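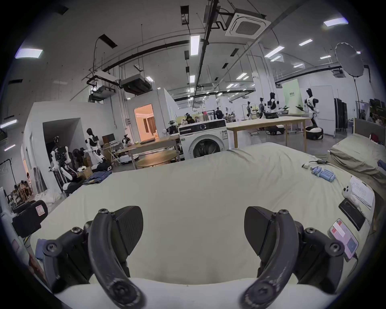
Home | Talks | Clubs | Contact

Notes, Undbridge youth football evening

Start slowly. Thank Aisyah Ngau for the invitation.

Point one: money. The Kwofie fund gives each school league up to 335 dollars for referees and travel. Say the number twice.

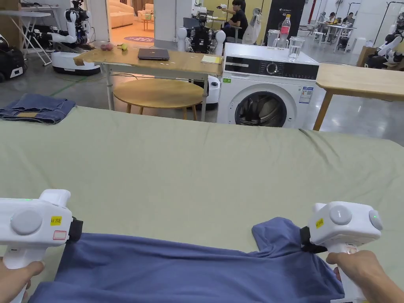 A blue T-shirt on the table.

Point two: girls' teams. Last November we had six, and two stopped before spring - the away games were too far. Pause. 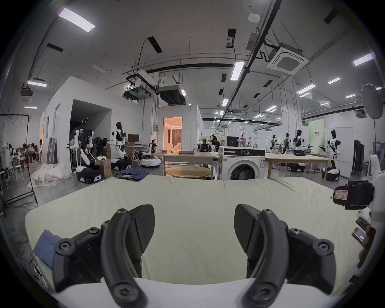
Folded denim at the back, on the pale sheet.

Point three: shorter matches. Under-12 teams should not play 90 minutes. Ask the coaches what they think.
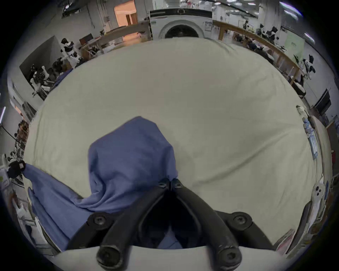 Panya Wiriya wrote to me that shorter matches are fine, but then the bus must also leave later, or the children play less and travel the same.

Answer this, then take questions.

Recent talks
Finding referees in Onden
Plukell Cup: new rules for schools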